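Shopping for a path robot: the gallery

We have a path to look after at Wedia and a budget line that says "outdoor robot" with a blank next to it. I got the job of filling in the blank, so for the last few weeks I've been collecting quotes, pestering sales desks and thinking about wheels far more than I ever planned to!

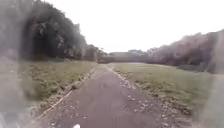
The plan, as it stands, is one machine that goes out in the mornings, checks the surface, and comes back to its charger without anybody having to fetch it. I started with a nice tidy spreadsheet (three suppliers, one row per cost) and it has since grown a second tab, and then a tab called "second tab old" which I'm scared to delete.

The surface is where I began, because every supplier asks about it first. Ours is reddish-grey asphalt, worn and uneven, with grit and small stones scattered over it and a lot more of them toward the right. The Varis people said their standard wheels would be fine on "paved routes" and then went a bit quiet when I said the word gravel. Their bigger wheel set is another $400. I've put it in the budget as if we're definitely buying it, and if we don't need it, lovely, we'll have $400.

Edges were next. On the left there's a thin pale edging strip with soil and grass over it in places, so you get a clear line, then you lose it, then it comes back. The right side is just loose gravel coming off the grass. I asked all three suppliers the same thing: what does your machine do when it loses the edge? Flernik sent me a proper written answer, two pages, with the settings listed. Ayaaba offered a phone call. Varis sent the brochure again (the same brochure, I checked).

Then there are the trees. It's a dense belt on the left with deep shade underneath, and I hadn't given it any thought until the Ayaaba call, when they asked about satellite positioning under foliage. Their correction service is $40 a month per machine, and it's not in the headline price! Please ask about subscriptions early. I had to redo my whole first-year total that evening, and then redo it again when I noticed I'd only added six months.

Grass on both sides, patchy and weedy, and the right-hand verge looks pretty flat. Somebody in our planning meeting asked if the same robot could mow it. I loved the idea for one whole afternoon. But a mowing deck turns it into a different class of machine with different insurance, so mowing has gone on the wish list for next year, along with a second battery and a nicer shed.

Batteries, while I'm at it. A spare from Flernik is $200, and the fast charger is $89 on top. I'd been planning to skip the charger, but if the thing comes home at lunchtime and needs to go out again, I think I'll be glad of it. Shipping is quoted separately by all three, which makes comparing them a pain.

Where I've got to: Flernik is ahead on paper, Varis is cheapest before wheels, and Ayaaba has the longest warranty and the friendliest phone manner. I've asked each of them for a two-week rental before we sign anything, and two have said yes. The first trial is penciled in for October, and I want it on the gritty side of the path from day one.

If you've bought one of these for a similar kind of path, I would love to see what you ended up paying in year two. Send me your spreadsheet, messy tabs and all, and I'll swap you mine.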